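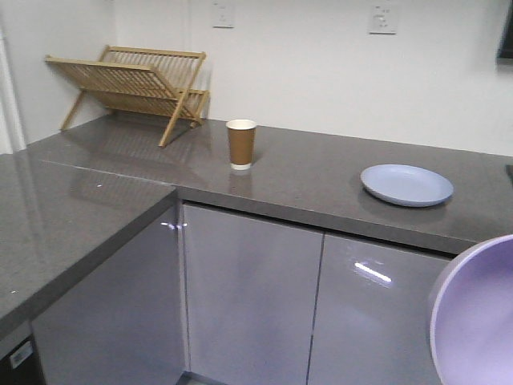 3月 グリッパ比較メモ(Stellov 平行2指 / Tornel 適応型)
記入:Idris Trevor 途中から Peninah

14:20 開始。コントローラは Llewellyn のまま、触らない。先週 Berwyn が入れたゲインでいく。

ボウル。薄紫の大きいやつ。縁つかみで持ち上げ、姿勢保持。Stellov、把持力弱めだと縁で回る。500 まで上げたら回らなくなったが、今度は指が縁に食い込んで離すとき引っかかる。パッドの問題?要確認。
Tornel は縁になじむのでこの手の物は楽。ただし開閉が遅い。体感でかなり違う。

皿(水色)。平置きからの持ち上げは両方だめ。縁が低すぎて爪先が入らない。Caradog は天板の手前まで滑らせてから挟めと言う。やってみたら Stellov は通った。Tornel は指先が太くて天板に当たる。次回は斜め進入で。

紙コップ。つぶれる/つぶれないの境目が狭い。ふたなしなので口のところが特に弱い。胴の下寄りをつかむこと。Stellov は力の下限でもへこむ、Tornel はOK。

水切りラックは今日は対象外。桟が細くて深度がぼろぼろ。固定カメラ側でも点群に穴があく。天板の映り込みも拾ってる、ラックもコップも下にもう一個あるみたいな点群になる。しきい値を変えても消えず。偏光フィルタ試したい → Delyth に在庫きく。

16:05 ボタン押しに切り替え。Stellov で、ブレンダーの操作パネル。 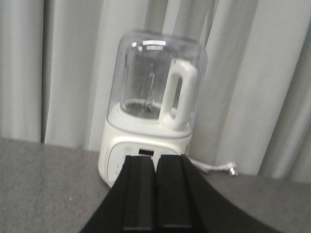 この記事は約3分で読めます

手首カメラの見え方が問題。指を閉じ気味にして前に出すと、自分の指でパネルの真ん中が隠れる。表示窓はぎりぎり指の上に出るが、その下がまるで見えない。左のアイコンもぼけて読めず。ピントか距離か。たぶん両方。
→ 押す前に少し引いた位置で一枚撮って、あとは位置決め打ちで進入、という手順に変える。Porko のスクリプトに待ち位置を一個足せばいいだけ(のはず)。

透明カバーは案の定、深度がとれない。上の縁の反射が強くて、そこだけ点が飛ぶ。本体の白い台のほうで位置合わせすれば安定した。カバー基準はやめる。背景のカーテンも明るいグレーで、白い台と輪郭がまざりがち。ひだの影を台の縁と間違えることあり。濃い色の布にしたいと Peninah。賛成。

押す力。指先は平らなので面で当たる。斜めに入ると片方の指だけ先に当たって、力の値が跳ねる。手首を少し戻したらましになっった。Tornel は指先が逃げるので押し込みに向かないと思う。まだ未測定なので結論にはしない。
電源コードは右に流しておく。プラグは抜いたまま。指の進路に入れないこと。

ログ:今日の分 2,487 フレーム、うち手首カメラのタイムスタンプずれ 89。ずれは Llewellyn を再起動した直後に集中。Berwyn に渡し済み。

現時点の使い分け(仮)
・薄い物、ボタン:Stellov
・やわらかい物、縁もの:Tornel
途中で付け替えるのは面倒すぎる。毎回キャリブやり直しになるのがつらい。Caradog の案は Stellov に柔らかいパッドを貼って一本化。紙コップとボウルの縁がそれで通るなら自分もそっちに賛成。厚みが増える分、皿は再テスト必要。

次回まで
パッド材の切り出し(Caradog)
偏光フィルタ(Delyth)
待ち位置の追加と、斜め進入の軌道を作りなおす(自分)
手首カメラの取り付け角、もう少し上向きにできるか図面かくにん。ねじ穴が足りないかも。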